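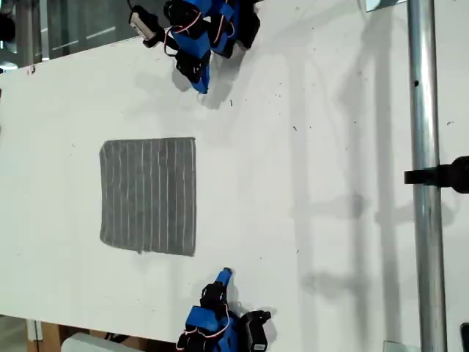 Second full day on the cloth set. I got in before seven to have the bench to myself and started the recorder on the Erken machine while the arms warmed up. Yesterday's notes said to begin every episode from the same rest pose, so that is what I did all morning: cloth flat, left of the middle, stripes running up and down, one arm above it and one below. The blue fingertips should end up close to the table without touching. It takes me longer than it should to get there. The upper arm drops into place easily and the lower one always wants to stop a little short, and then I nudge it and it goes too far and I back it off again. The table could use a wipe. There are specks all over the right side, mostly toward the top, and I kept meaning to deal with them between takes and kept not doing it.

The task is one fold. Grip the top edge, lift, bring it down toward the bottom edge, let go, back off. Grultov wants 161 good episodes before we change anything, and by good they mean the cloth ends folded with the edges close to matching and neither arm gets a fault. I had 61 at the end of yesterday. So an even hundred to go, which sounded fine at breakfast.

The first batch went badly. My hands were stiff and I kept closing the gripper a moment early, before the finger was properly on the cloth, so it pinched air and came up with nothing. Those go in the reject folder. Yaqin Jin looked in at nine and asked how many rejects I had kept, and I said all of them, and she said good, keep them, the people at Kellus may want them for the failure labels. Last month we were told to delete them. I wrote it on the tape on the monitor so there is something in writing: KEEP REJECTS, YAQIN, MAY.

She also watched a few takes and told me I am too neat. I line up the cloth perfectly each time, she says, and then the policy only ever sees a perfect cloth, and the first time someone puts one down crooked it will have no idea. I said the rest pose rule was in my notes. She said the rule is for the arms. The cloth can be anywhere in the left half, at any small angle, and a droopy corner is welcome. I had misread it. That means a good part of yesterday's 61 are too much alike. She does not want to throw them out, only wants the rest to vary more.

So from then on I just dropped it and let it land. If it landed with a corner tucked under I flattened the corner but left the rest. If it landed past the middle I did it again. It felt careless for the first few and then it felt normal.

Wrote out a small plan on the back of the checklist:

- drop the cloth from elbow height, no arranging
- alternate a small tilt left and a small tilt right
- turn the cloth over every few takes, the underside looks a bit fuzzier
- stop for five minutes after each batch, even if it is going well

I have kept to everything but the last one.

The gray cloth is the only one in this set. There is a box of others from Ding, in colors, for the next round, and I had a look through it while I ate. Some are much thinner. I think the thin ones will be horrible to pick up with these fingers and I said so in the log, with the word "horrible" taken out.

Lunch was leftover rice at the desk. Then a long stretch where it all went well. I don't have much to write about that part. When it is working I stop thinking about the leader arms in my hands and only look at the fingertip and the edge, and an hour goes by. I got through 3 batches without a fault and with very few rejects. The radio was on low. I couldn't tell you what was on it.

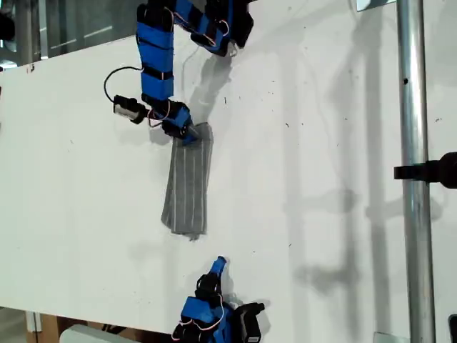

Gripping is the part I have changed the most since I started this job. In my first week I tried to come in from the side, under the edge, the way I would pick up a napkin with my own hand. With these grippers that mostly pushes the cloth across the table. What works is coming straight down onto the upper edge and pressing, so the fabric gathers up a bit at the tip, and only then closing. With the short metal tip on the upper arm I can see the edge bunch and lift right at the point, and if I see that, the take is nearly always good. The lower arm stays where it is, finger pointed at the cloth but not touching it. I had a habit of creeping it forward while I worked the other one. Yaqin spotted it on the plots, a slow drift in the joints through a whole batch, and asked me if I was leaning on the leader arm. I was. I rest my right wrist on it when I am tired. I put a rolled towel under my wrist and the drift went away.

She thinks we should keep the lower arm in the recordings even though it does nothing for this task. The two-handed fold comes later and she wants the model to have seen that arm being still. I don't fully follow why that helps, but it costs me nothing.

Mid-afternoon the shadows got long. The one from the pole, and the one from the clamp on it, reach a good way over the right half of the table, and the upper arm throws a dark one down beside itself. I asked if I should pull the blind or put the lamp on. Answer from the other room: leave it, write down the time. So the log for this afternoon has a time next to each batch, and someone who is better at this than me can check if the light made any difference. I did find it harder to judge height with the shadow lying so near the wrist. Twice I pressed too hard, and one of those tripped the fault on the upper arm and I had to power it down and home it again. The homing takes forever. I used the time to check the screws on the wrist and to look over the wires where they loop past the joints. One of the loops was sitting closer to the joint than I liked, so I moved it and put on a fresh tie.

Then a stupid mistake. After the restart I forgot to put the task name back in and recorded 11 episodes under "test." The software lets you do this without a word. They were good ones, too. I spent the better part of an hour renaming them by hand and fixing the index file, and I was scared the whole time that I would break the rest. I copied everything to the backup drive first, then did it, then counted twice. All there. I have asked for the recorder to refuse to start if the task name is empty or says "test." Yaqin said she would look at it but that she has said this before about other things.

Hem on the cloth is starting to go. It was a little uneven when we got it and now the bottom edge is fraying where the gripper tip drags over it on the way back up. I asked if I should swap it. We have no second gray one. The decision, for now, is to carry on and note it, and ask Ding if they can send two more the same. If the new ones look different we will have to call it a new set.

Played back a handful of episodes before closing up, from both wrist cameras and the overhead. The overhead is clear. The upper wrist camera is fine. The lower one is slightly soft and I could not decide if it has always been like that. I compared with one from yesterday and it looked the same to me, so I left it alone – if I turn the lens now, everything before and after will disagree. Put a question in the log for tomorrow.

Things to do first thing:

- wipe the table, for real this time
- check with Yaqin about the lower camera focus before recording anything
- tape over the edge of the leader arm that digs into my palm
- charge the headphones
- type TASK NAME on a card and stand it in front of the keyboard

I didn't make the full number. I could have pushed on, but my last few takes were sloppy, with the fold landing well off the bottom edge, and I rejected more in that batch than in the two before it. Yaqin says a tired operator teaches the thing to be tired. She sent me home. The rest can be done tomorrow before lunch if the upper arm behaves.

My thumb is sore from the trigger. Had soup, rang my sister, did the dishes. Folded the dish towel over the oven handle and noticed I had pressed down on the edge with one finger before I picked it up.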